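We use cookies to remember your preferences. By continuing to browse the notebook pages you accept this. Accept | Manage settings

February 7, 2021

Glue trial, second go. Still not convinced by the Fosero hide glue, whatever the leaflet says about drawer joints. The leaflet claims full strength in 36 hours. Ours had longer than that in January and two of the corner blocks came away with a thumb.

Mixed a fresh lot this morning, 500 g dry weight, soaked and warmed as per instructions. Smell fine, colour fine, strings nicely off the brush. None of which tells me anything. The Ralla batch strung nicely too, and we all remember the plinth.

Glued up 6 test joints in beech offcuts, all cut from one board so there can be no arguing about grain this time. Left the clamps on overnight last time and got starved joints, so went lighter. Mtshali's supplier sheet says the opposite – clamp hard, wipe off the squeeze-out – but it was plainly written for the white stuff and somebody has changed the heading.

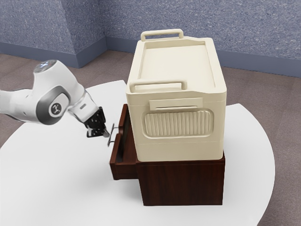
Workshop Notes, Vol. 6, p. 36

Cabinets with a dark reddish-brown finish are where bad glue shows worst. Any squeeze-out left on the wood blocks the stain and you get a pale halo round the joint, usually spotted after the second coat. The cure offered by the Potitberg people is warm water and a stiff brush. I tried it on scrap and it raised the grain and left the halo where it was.

Someone has written "good to 1,502 N" on the lid of the tin. No idea where that comes from. Nothing in this shop reads to the nearest two newtons, so I'm ignoring it until I see the sheet.

To do: break the joints once cured, keep the pieces, label them properly. Do not order more Fosero before then, even if it's on offer.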